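To: Ekunum facilities and office services list
From: Erdal Gezer
Subject: Re: Meeting room supplies boxes, revised arrangement from January

Dear colleagues,

I am replying to the list as a whole, as several offices have raised the points below in separate correspondence and it will save time if all sites have the same answer. The original message is quoted for those who joined the list after it was sent.

> From: Kocabaş site office
> Subject: Meeting room supplies boxes
>
> Dear all,
>
> We have received the notice on supplies boxes for meeting rooms and would be grateful for clarification before we place our order.
>
> 1. The notice says that each large meeting room is to have one box. Our two rooms on the upper floor are joined by a folding wall and are normally booked as one. Do they count as one room or two?
>
> 2. Is the box to be kept on the table or in the cupboard? Our cleaners have asked for clear tables at the end of the day.
>
> 3. The list of contents gives "wipes" without saying which kind. We hold 38 packs of ordinary wet wipes and a smaller number of alcohol wipes. May we use up both?
>
> 4. Are small glass jars permitted? The list mentions "small containers with lids" and our present ones are plastic.
>
> 5. Who is to be charged for replacements?
>
> With kind regards,
> Kocabaş site office

I shall take the questions in the order in which they were put.

On the first point, joined rooms are to be treated as two. The folding wall may be closed at short notice and each half should then have what it needs. The order for Kocabaş should therefore be increased by one box. The total across all sites becomes 116, and I have informed the stores at Temia accordingly.

On the second point, the box is to be put away in the cupboard after the last meeting of the day and set out again before the first. During the day it may stand on the table, provided that it does not cover the power sockets. At Undier the boxes had been placed directly over the socket panel in several rooms, and users were moving them to the floor, where they were kicked or lost. Where a room has no cupboard, a shelf or a windowsill will do.

We are using open cardboard boxes for the time being. They cost nothing, they can be replaced when they become worn, and the sites already have a supply from deliveries. Please choose shallow ones. A deep box tends to fill up with papers and old cables, and the smaller items at the bottom are forgotten. A divider is helpful where the box has one, but there is no need to make one specially.
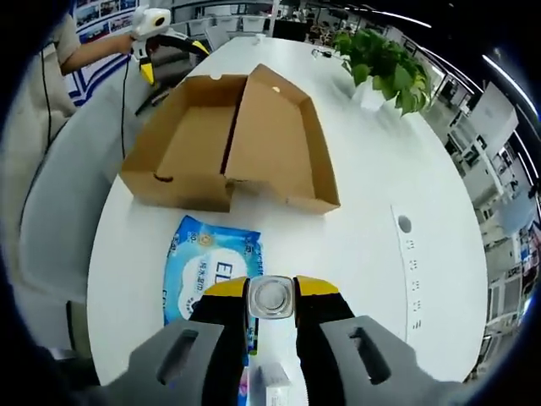
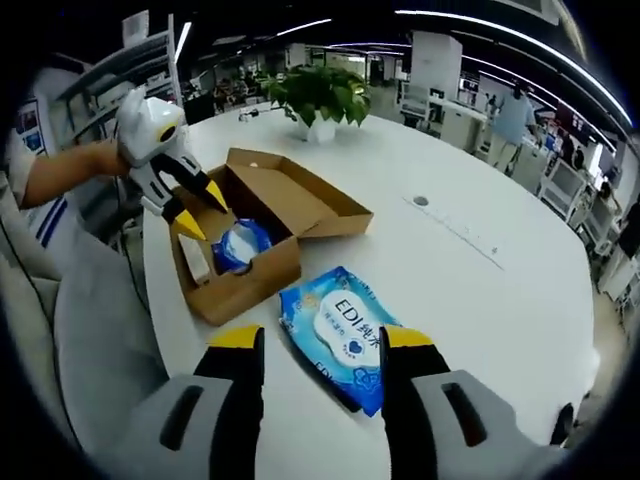
Cardboard box and wet wipes on a white meeting table.

On the third point, ordinary wet wipes are the standard item for table surfaces. Please use up your existing stock before ordering more. Alcohol wipes should be kept out of the meeting room boxes and returned to the cleaning store, where they are needed for telephones and door handles. They have left dull patches on the white tables at two sites and the supplier of the furniture advises against them. An opened pack should be finished before a second one is started, and the flap pressed down firmly after use. I mention this last matter only because the stores had to write off 28 dried-out packs at the previous stock check.

On the fourth point, small glass jars with lids are permitted and may be used for drawing pins, paper clips and similar items. They should be stood upright in the box when it is carried to and from the cupboard. Sites that have plastic containers may keep them. No site is asked to buy glass ones for the sake of uniformity.

On the fifth point, the first filling of each box is paid for centrally. Replacements are charged to the site. The cost code is unchanged from last year and appears at the foot of the notice.

Two further matters have come up which were not in the Kocabaş message.

The first concerns plants. The notice asked for tables to be kept clear and one site took this to mean that potted plants should be removed as well. This was not intended. Plants may remain at the far end of the table or beside it, so long as they do not prevent anyone from sitting down. Glasses and cups, on the other hand, should go back to the kitchen after each meeting and should not be stored in the box.

The second concerns the return forms. We have received 79 so far. Offices that have not yet replied are asked to do so by the end of January, giving the room number, the person responsible and whether there is a cupboard. A form is needed for each room, including rooms for which no box is required, in which case please write "none" and sign it in the usual place.

Amended copies of the notice will be sent to site offices with the next internal post. The earlier version should be taken down from noticeboards at that time.

Yours sincerely,

Erdal Gezer
Office Services
Ekunum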